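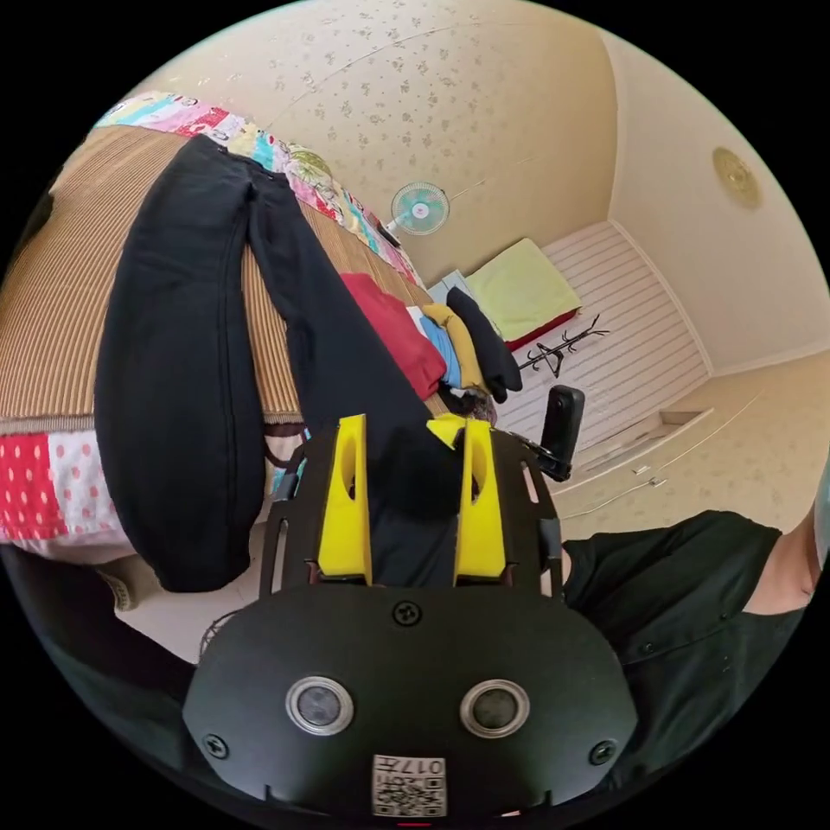 Anong Khamphan asked in July whether a down comforter can go in a home front-loader, or whether the drum has to be a certain size. The comforter is a queen, the care tag allows machine washing, and the washer is a Visser with a 6 kg limit.

Wiroj Bunnag
July, 9:40 pm
Check dry weight against the limit. If it fills the drum before the water goes in, use a laundromat machine. Spin at 70% of maximum or less. Tumble dry on low and break up clumps by hand between cycles.

mamen_k
I just hang mine outside. Takes forever.

Related
Removing detergent residue from down
Duvet cover ties keep slipping
Washer stops before final spin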